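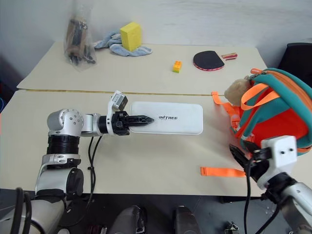 December 2022
By Alfredo Malabanan

Fendovov introduced its first line of powder and blush brushes in November, and the person responsible for the range is Myung-ja Shim, head of product development. Ms. Shim received us at the company's Cudadley office to discuss synthetic fibers, handle length and the care of brushes at home. Her advice on storage was brief. A brush should dry lying flat, and a backpack is a poor place for it unless the head is covered. "People carry their makeup to work in a backpack, teal, orange, whatever they like, and the brush goes in loose with the keys," she said. "The bristles bend, and they stay bent."

The line consists of 2 shapes, a tapered powder brush and a smaller angled brush for blush. Ms. Shim said that the company had considered a larger set and decided against it. "Our customers told us that they bought sets and used a few pieces," she said. "We would prefer to sell a brush that is used every morning."

Before production began, Fendovov mailed a questionnaire to customers in Lisley and Cudadley and received 1583 replies. Shedding was the most frequent complaint, followed by handles that roll off the sink. The final handle has one flattened side.

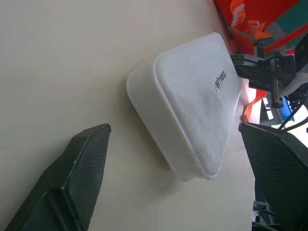

A white box with rounded corners on an off-white tabletop.

Asked about the choice of synthetic fiber, Ms. Shim pointed to cream products. "Natural hair takes up a cream blush and keeps it – you pay for color that never reaches the cheek," she said. She recommends a mild soap, lukewarm water and a weekly wash for any brush used with cream. Powder brushes may be washed less often. Water should not run into the metal collar, where it loosens the glue.

The first production run was 3000 brushes, of which 181 were held back for uneven trimming. Stores in Shehu will receive the line next. A foundation brush is under review, although Ms. Shim declined to give a date. "The density is still wrong," she said. "It leaves streaks along the jaw."

Filed under: Beauty Tools, Interviews

Related articles
Washing Makeup Brushes: A Weekly Routine
Cream or Powder Blush for Dry Skin
How to Store Brushes in a Small Bathroom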